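Zumbido no ouvido direito depois de gripe, é normal?

Guadalupe Manríquez
Tive gripe em dezembro e fiquei com um zumbido agudo no ouvido direito, pior à noite. Sem dor nem secreção. A audiometria feita na clínica Assunção deu limiar de 18 dB. Devo repetir o exame?

Maricruz Contreras
18 dB está dentro da normalidade para adultos. Faltou dizer se fizeram timpanometria — curva tipo B ou C sugere líquido ou pressão negativa no ouvido médio.

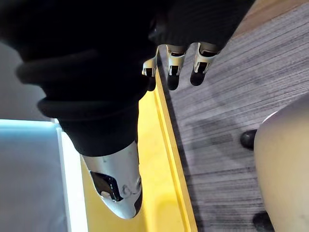
Se a curva for tipo A, convém pedir altas frequências, acima de 8 kHz. Zumbido num só ouvido que persiste deve ser visto por otorrino.

Terno
Tive igual, passou em 2 semanas. Não use cotonete.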